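Budget, second pass

The Sarnlow quote came back in August and it covers the arm only. Fingers, cabling and mounting plate are separate lines, and the plate alone is 602 dollars. I had put down 100.

So before ordering I am running the phone task in simulation with both candidate finger sets.

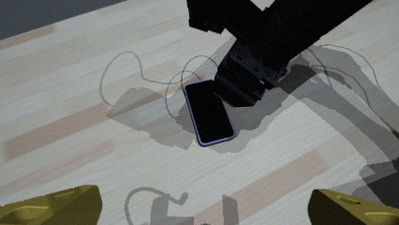
Simulated phone on the wood tabletop, black arm over its upper right edge.

A flat phone is a bad part for a wide finger. I want to budget for 2 sets of the narrow Junden ones — lead time 19 days — and leave the Plelum force sensor for next year. Spare cables go on the same order.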